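Bereo Home Help > Networking > Racks and wiring

Small tabletop rack: switch on top or patch panel on top?
Viewed 1,537 times

halfrack_hallway
229 points

I'm moving our network gear out of a closet and into a small open rack that will sit on a table in the office. It's the kind with two front rails and square-edged holes all the way up. I have a Plekel patch panel, one switch, a modem, and a little power strip that has its own ears.

The instructions that came with the rack show the patch panel at the very top, then the switch, then a shelf. The person who sold me the panel said to put the switch on top so it can get rid of heat. I've also seen pictures with the switch at the bottom. I would like to do this once. The cables coming from the wall are already cut and there isn't much slack on the left side.

Other things I'm not sure of:

Do I need to leave a gap between the switch and the panel?
Is it okay to put the modem in loose under everything, or should I buy a shelf?
The rack came with a bag of screws in two sizes and neither one feels right in the holes.

The table is solid and doesn't move. I don't have room for a floor rack and I don't want to hang anything on the wall because we rent.

portside_dan_t
Accepted by the poster

Either order works. The electricity doesn't care. What you want to avoid is patch cords that cross in front of other gear, so keep the panel and the switch next to each other whichever one goes first.

For your setup I would put the switch at the top and the panel right under it. Nothing sits on the switch that way, and you can see the lights without bending down. Your wall cables come up the back to the panel, so moving the panel down one space also gives you back a bit of slack. Check the left side before you tighten anything. Hold the panel in place, pull the shortest cable over to where it has to land, and see if it reaches without a sharp bend.

Gap: not needed for a small home switch as long as the vents aren't blocked. Look at where they are on yours. If they're on the sides, keep the sides open. If there are holes in the lid, don't stack papers on it.

Use short patch cords. Six inches is fine when the two units are neighbors. People buy three-foot cords and then spend the afternoon trying to hide them.

Screws: square holes take cage nuts. The screws go into the nuts, and they will never bite into the bare rail. Check the bag again, they may be in there wrapped in paper. If not, buy a pack that matches the thread of the screws you have. Put the nuts in from the back of the rail with the ears on the left and right sides, and mind your thumbs. Start all the screws by hand and only tighten when they're all in. If your holes turn out to be threaded already, skip the nuts and use whichever screw goes in smoothly.

Put the power strip at the back if the rack is deep enough. If it has to go in front, put it at the bottom.

Zorthorpe_Wifi

Just get a wall bracket. I paid less for mine than one of those racks and it holds the switch and the modem. You can fill the holes when you move out.

halfrack_hallway

Not doing the wall, the lease says no. Thanks though. The cage nuts were in the box lid, under a flap. I have the panel held up one space from the top and the short cable reaches.

chiu_street_basement

Agree with the accepted answer on the order. I'll add something about the modem and about the front of the rack, which nobody has covered.

Buy the shelf. A loose modem slides back whenever you plug something in, and then the coax is pulling on it. A one-space vented shelf is enough. I bought the Chiu one because it was short and didn't stick out the back. Mount it low and leave the space above it open so you can get your hand in there. You will want to reach in and press the reset button sooner or later.

Label both ends of every cable before you plug it in. Number the panel ports left to right and tape a list inside a drawer. I started without labels and had to pull the whole lot out again on a Thursday night.

If the rack is light, put it close to the back of the table and do all the plugging in with one hand holding a rail. Heavier things go low.

On the order, a little open rack with the Netgear switch at the top, the busier unit right below it and open space under that looks like this on a wood table: 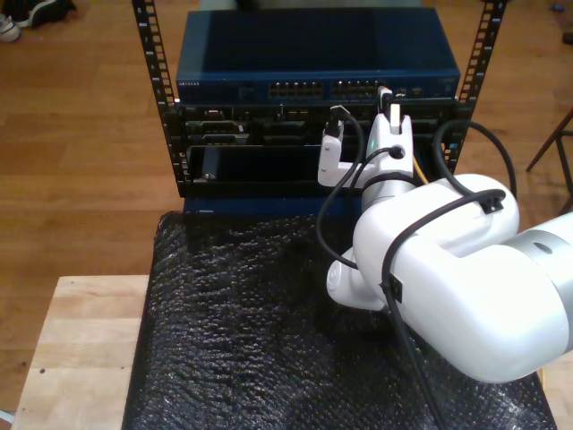
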